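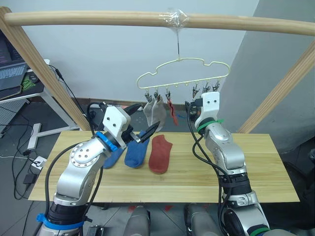 Minutes written by the secretary, Tekby Residents' Association

Minutes of the December meeting

The meeting started at 19:00 in the reading room of the library. The minutes of the last meeting were read and accepted with one correction: the path to Trindade is closed until spring, and not until summer as was written.

1. Money

The balance of the association is 1,578 euros. From this we must still pay the printing of the winter newsletter. The yearly fee stays the same. It was asked if members can pay in two parts, and the meeting agreed to this.

2. Shared drying room in the Drusow building

The drying room was discussed for a long time. Several members complained that washing stays there for many days and other people find no place. It was decided that small things such as socks should go on a clip hanger, so that the long lines stay free for sheets and towels. Washing may hang for two nights at most. The window must be open a little also in winter, as there was mould in the corner last year. The rules will be put on the door in large letters.
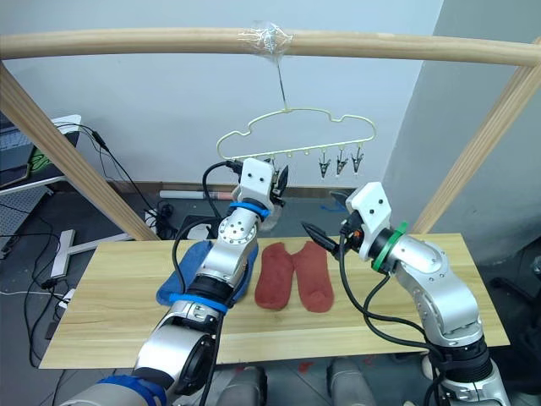
3. Bus to Dirnivberg

The bus company has answered our letter. The evening bus will continue, but the stop at the school will move 200 metres towards the church. Some parents are not happy with this, for the road has no pavement there. We will write again and ask for a street lamp at least.

4. Roof of the bicycle shelter

We received one offer, for 3,000 euros. The meeting found this too high. Two more offers will be asked for before any decision. Until then the broken panel will be covered.

5. Other matters

The key of the cellar is still missing. Who has it, please put it in the letter box of the association.
The next newsletter needs texts before the end of the month.

The meeting closed at 20:45.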